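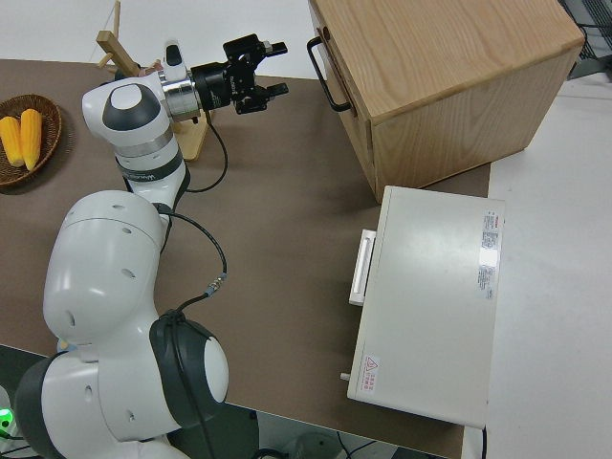
Barnura's new bench-top kitchen range goes on sale in June, starting with the Virkstead shop and then online once the shop has had its first go at it. Storage for kitchens with not much of it. A drawer cabinet, a dish rack, a mug tree, a couple of baskets, all meant to live out on the bench and get used every day. Timber mostly. The cabinet is a light oak colour with the grain left to show and a plain black bar handle, and the round wicker basket is a good size for whatever came home from the market, two cobs of corn for instance, with room left over.

FOR IMMEDIATE RELEASE, please run as soon as you like, no embargo on any of it.

What's in the range

Ruppert is the drawer cabinet. It sits on the bench or a table, or on the end of an island if you've got one, and takes all the small stuff that otherwise ends up in a heap beside the kettle. Tea, spare batteries, birthday candles, the soy sauce packets. Light wood, black metal handle, metal slide rails on the drawer so it comes out properly and you can see right to the back. It's 57 centimetres wide. Please print that one, it's the first thing everybody asks on the phone.

Pluter is the dish rack. Wooden pegs, plates stand up on edge, take one out without shifting the others. We sell it as a drying rack but plenty of people will just leave their plates in it for good and that is fine by us. Works for dinner plates and side plates.

The mug tree and the baskets don't have names of their own yet. We ran out of time. They'll be on the shelf tag as mug tree and basket.

All of it ships flat except the baskets and the cabinet. The cabinet comes put together because the first lot of testers did not enjoy putting it together.
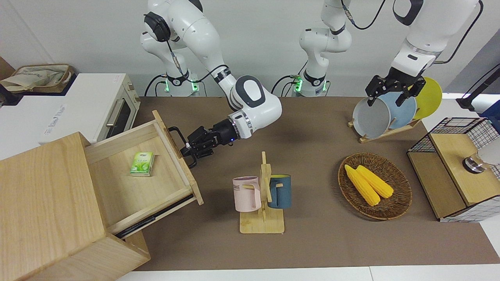
Jaxon Poirier would have liked the drawer deeper, and told us so more than once during the home trial. Big cereal boxes don't stand up in it, he said, and he'd trade some of the width to get them in. Fair enough. We looked at it and left the depth alone for this run, as a deeper drawer pushed the top of the cabinet up too high to be any use as a surface, and the top is half the reason for having it. A tall version is on the list for later. No date, don't hold us to it.

He did come round on the handle. Bar handle, long enough to get a whole hand behind it, which you want when the other hand is full of plates. Earlier versions had a little knob. Looked nice, hopeless with soapy fingers.

The home trial

We put the range into 17 homes over the summer, mostly rentals and mostly small ones. Bedsits, a couple of granny flats, one houseboat (the houseboat kept everything, we've sent an invoice). People were asked to use the pieces however they felt like and write down what annoyed them. They wrote down a lot. Main things that got changed from their notes:

Rack pegs moved a bit further apart, so plates with a raised rim sit without rubbing on the next one.

Drawer stop added. It did not have one. Sorry again to the Hill Street flat.

Mug tree base made wider and heavier, becuase it tipped if you hung all the mugs down one side.

Basket rim lowered so it slides under a standard wall cupboard.

Oil finish swapped for one with much less smell.

There was also a long argument about dividers inside the drawer. Half wanted them, half took them straight out and lost them. So the drawer comes open and plain with nothing in it, and dividers will be sold on their own for anybody that wants them.

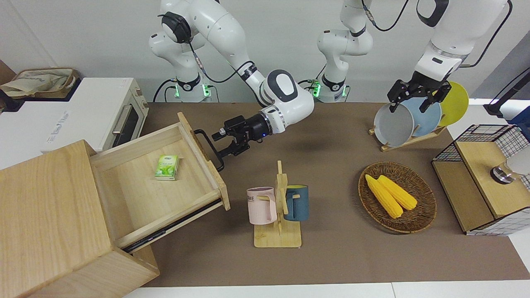

One reader of our newsletter wrote in to say she didn't see the point of a wooden rack at all, her last one went black along the bottom inside a year and she was done with them. Her mum's wire one had outlived two kitchens. We get this question a lot so the answer is going in here as well. Tip the rack up on its end overnight once or twice a week. Don't leave it sitting in a puddle. Food-safe oil every few months, whatever is cheapest at the hardware. Ours at the shop has been on the go through the whole trial and is a bit darker than when it started, nothing worse. And if you'd still rather have wire, have wire, we stock those too and there are no hard feelings.

She also asked if it would hold her big platters. No. Dinner plates and smaller. Platters go in the cupboard over the fridge like everybody else's.

How it goes together on a bench

The pieces are sized to share one surface. You don't need the lot. The arrangement that came back most often from the trial homes was the cabinet at one end, rack near the sink, mug tree against the wall and the basket wherever there was a gap. A toaster oven can go next to the cabinet but leave the clearance it says in the oven's own booklet, and please don't park one on top of the cabinet. It's timber. It won't thank you.

A few of the trial households put their everyday tea in the drawer and nothing else for weeks. Others had it jammed full by the first evening. Both got used so we're calling that a success. Our own advice, for what it's worth, is start with the things you reach for before breakfast and leave the rest of the drawer alone for a while.

Corn, onions, lemons, all good in the basket. Anything that drips, put a plate or a cloth under. Wicker wipes down with a damp cloth and a bit of dish soap, then let it dry in the air. Not in the dishwasher, somebody did try. 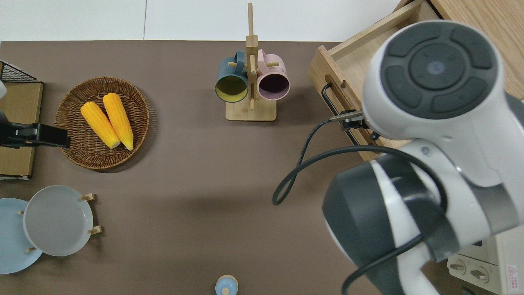
Where to see it

The Virkstead shop will have the full range set up on a table from opening day in June. Same building as always, the old 1907 feed store with the green awning, parking round the back off the laneway. Mind the step. Doors at 9 a.m., and the kettle will be on. Bring your own mug if you'd like to try it on the tree for size, some of the chunky handmade ones have handles too small for the dowels and it's better to find that out before you pay.

Open the drawers, pull the plates out, put them back. It's all there to be handled. Staff can write down your bench measurements and tell you what'll fit, or bring a rough sketch, back of an envelope is fine.

Online orders open at noon the same day. Colours for the range are natural timber only for now. We were asked about white and about a dark stain, and the dark stain looked good on the sample but showed every bit of flour.

Delivery and returns

Local delivery is free inside the town limits, everywhere else gets a quote at checkout. You've got 6 weeks to send a piece back if it doesn't suit, used is fine, broken isn't. Please keep the carton. The cabinet is heavy and awkward for one person so have a neighbour handy when it arrives, the driver is only able to bring it as far as the front door.

Spare pegs, spare handles and drawer stops wil be kept behind the counter, just ask.

For the media

Samples of the rack and the basket can be lent out to kitchen and home writers, cabinet by arrangment only as there's a short supply until the second run lands. Prices are on the trade sheet, ask and we'll send it through. Interviews mornings are best, before the shop gets busy. Call or drop in at the counter in Virkstead and say it's about the bench-top range.

ENDS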